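Rekisent Updates Hand-Tracking Software for Kitchen Tasks

December 26, 2022

Rekisent has released a new version of Stilex, its software for turning recordings of human handwork into training data for robot arms. The update changes how the program estimates wrist position when a marker drops out of view, a common problem in sink and counter work.

The company tested the release on 2,000 recordings of household chores, 80 of them done at a sink. Earlier versions threw out a recording after a long gap in tracking. The new one fills the gap from the other wrist and flags the result for review. 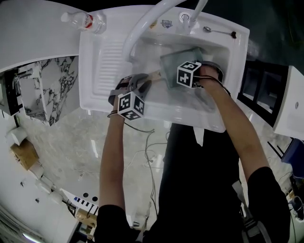
Work at a sink with marker cubes at the left wrist and right hand and a gripper in the left hand.

Stilex also exports directly to Trilitz, the motion planner Rekisent introduced in July. Users had been converting files with a separate script.

The update is free for current license holders. Support for the older file format ends January 31.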